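Pourquoi le thé est-il parfois noir, parfois vert ?

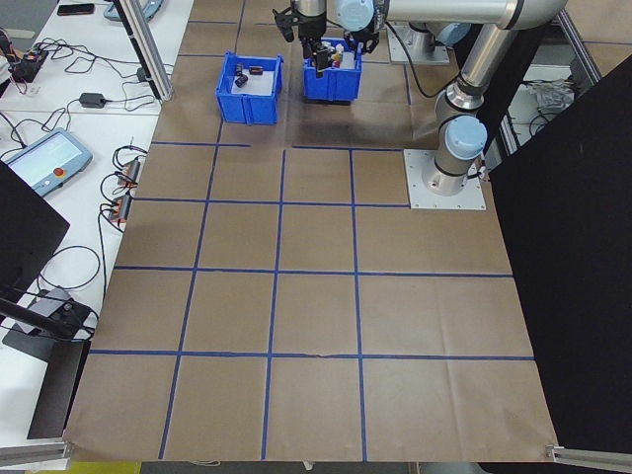

Le thé noir, le thé vert et le thé blanc viennent tous de la même plante, le théier. C'est un arbuste aux feuilles brillantes qui garde son feuillage toute l'année. Si on le laissait pousser, il deviendrait un petit arbre, mais les cultivateurs le taillent pour que les feuilles restent à portée de main. Une fois cueillies, les feuilles sont souvent étalées en couche mince pour perdre une partie de leur eau. Pour comprendre pourquoi on les étale, pense à une grande surface plate comme le papier brun de la photo, avec ses carrés tracés au ruban bleu : si tu répartis des feuilles sur tous les carreaux, l'air passe partout. Si tu les mets en tas dans un bac, celles du milieu restent humides.

Que se passe-t-il dans la feuille ?

Coupe une pomme en deux et laisse-la sur une assiette. Au bout d'un moment, la chair devient brune. Elle a réagi avec l'oxygène de l'air. On appelle cela l'oxydation.

La feuille de thé fait la même chose. Quand on la roule ou qu'on la froisse, elle s'abîme un peu, son jus sort et rencontre l'air. La feuille passe alors du vert au brun cuivré, puis devient très foncée en séchant. Son goût change aussi.

Le thé noir

Pour faire du thé noir, on laisse les feuilles s'oxyder presque complètement. Ensuite, on les sèche avec de l'air chaud, ce qui arrête la transformation. Le thé noir donne une boisson brun-rouge au goût assez fort. C'est lui qu'on boit souvent avec du lait, par exemple en Angleterre.

Le thé vert

Pour le thé vert, on chauffe les feuilles très vite après la cueillette. En Chine, on les chauffe souvent dans une grande cuve en métal. Au Japon, on utilise plutôt la vapeur. La chaleur empêche l'oxydation et la feuille reste verte. Le thé vert a un goût plus frais, qui rappelle parfois l'herbe ou les épinards.

Entre les deux

Il existe un thé qu'on appelle oolong. On arrête son oxydation en cours de route. Selon le moment choisi, il ressemble davantage à un thé vert ou à un thé noir. Le thé blanc, lui, est fait avec des bourgeons et de jeunes feuilles qu'on laisse simplement se faner et sécher. On le travaille très peu.

Et le rooibos ? Et la camomille ?

On dit souvent « thé » pour toutes les boissons chaudes faites avec des plantes, mais le rooibos et la camomille ne viennent pas du théier. Ce sont des infusions. Elles ne contiennent pas de caféine. Le vrai thé en contient, et c'est pour cela que beaucoup d'adultes évitent d'en boire le soir.

D'où vient l'heure du thé ?

Le thé est bu en Chine depuis très longtemps. Il est arrivé en Europe par bateau au dix-septième siècle. Il coûtait alors si cher qu'on le rangeait dans des boîtes fermées à clé. Plus tard, au dix-neuvième siècle, les Anglais des familles riches ont pris l'habitude d'en boire l'après-midi avec quelque chose à manger, car le dîner était servi tard. Il y avait du pain beurré, des petits sandwichs et des gâteaux. Peu à peu, la coutume s'est répandue dans tout le pays.

À Oltby, le salon de thé de Mei Calloway sert encore le goûter de cette façon. Les enfants peuvent y sentir les feuilles sèches avant de choisir. D'après elle, la plupart préfèrent l'odeur du thé noir, mais demandent finalement un chocolat chaud.

Une expérience à faire avec un adulte

Il te faut :
2 tasses blanches
2 sachets, un de thé noir et un de thé vert
500 ml d'eau chaude, versée par l'adulte

Mets un sachet dans chaque tasse. L'adulte verse l'eau, puis tu attends 2 minutes sans remuer. Regarde la couleur qui descend du sachet – elle forme souvent des petits nuages. Retire les sachets et compare les deux tasses sur une table bien éclairée.

Ajoute ensuite quelques gouttes de jus de citron dans le thé noir. Il devient plus clair. L'acide du citron change la couleur de certaines substances qui se trouvent dans le thé.

Quand les sachets sont froids, ouvre-les et étale les feuilles sur une soucoupe. Dans un sachet, elles sont en général coupées très fin. Si tu as du thé en vrac à la maison, fais-en infuser une pincée : certaines feuilles se déroulent dans l'eau et on retrouve leur forme, avec parfois le petit bord dentelé.

Les mots à retenir

Infuser : laisser une plante dans l'eau chaude pour que son goût et sa couleur passent dans l'eau.
Oxydation : transformation causée par l'oxygène, par exemple celui de l'air.
Théier : arbuste dont les feuilles servent à faire le thé.

Texte : Mei Mahmoud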